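# 白い樹脂の取っ手まわりの黄ばみと、溝の汚れの落とし方

台所で使っている白い樹脂製の収納ケースについて教えてください。Odemauのもので、使い始めて7年になります。前面に丸みのある太い取っ手が横に通っていて、その奥が浅い溝です。

本体は水拭きで十分きれいになるのですが、取っ手の上側だけうっすら茶色っぽくなり、中性洗剤で拭いても変わりません。細かいゴミもすぐ乗ります。
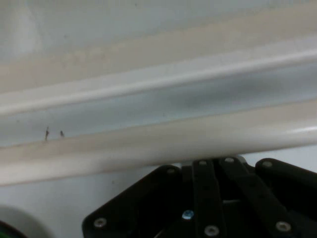
メラミンスポンジは一度試しかけて、つやが消えそうなのでやめました。溝のほうは指に布を巻いても奥まで届きません。つやを残したまま落とす方法はありますか。漂白剤は台所なのでできれば避けたいです。

投稿者:Warnudari

---

**Kulap Wannasri**

先に乾いた刷毛で細かいゴミを払ってください。ゴミが残ったまま濡れた布で拭くと、こすり傷になります。

次に重曹ではなくセスキ炭酸ソーダを使います。水500mlに小さじ1を溶かし、キッチンペーパーに含ませて取っ手に巻き、8分ほど置きます。手の脂が原因ならこれでかなり薄くなります。外したら水拭きを二回、最後に乾拭き。金属の部品があれば、そこにはつけないでください。

溝は割り箸の先に薄い布を巻いて輪ゴムで留め、端から一方向に動かします。往復させると汚れが隅にたまります。

うちの古い米びつはこの方法で脂汚れは取れましたが、樹脂自体が変色した部分は残りました。二度やって変わらなければ、日焼けか劣化だと思います。その場合、私なら漂白はせずそのまま使います。

---

**rezende3443**

メラミンで普通に落ちます。つやは気にしたことないです。

---

**まめた**

上の方のメラミンはやめたほうがいいです。つやのある樹脂だと曇ります。曇ったところは前より汚れがつきやすくなって、うちでは結局買い替えました。

セスキがなければ、食器用洗剤を薄めたぬるま湯で同じように湿布しても多少は違います。溝には使い古しの歯ブラシ、毛のやわらかいものを。

あと、料理中に触る場所なら週に一度くらい取っ手だけ拭いておくと、ためずに済みます。5月に置き場所をコンロから離したら、うちはそれだけでだいぶましになりました。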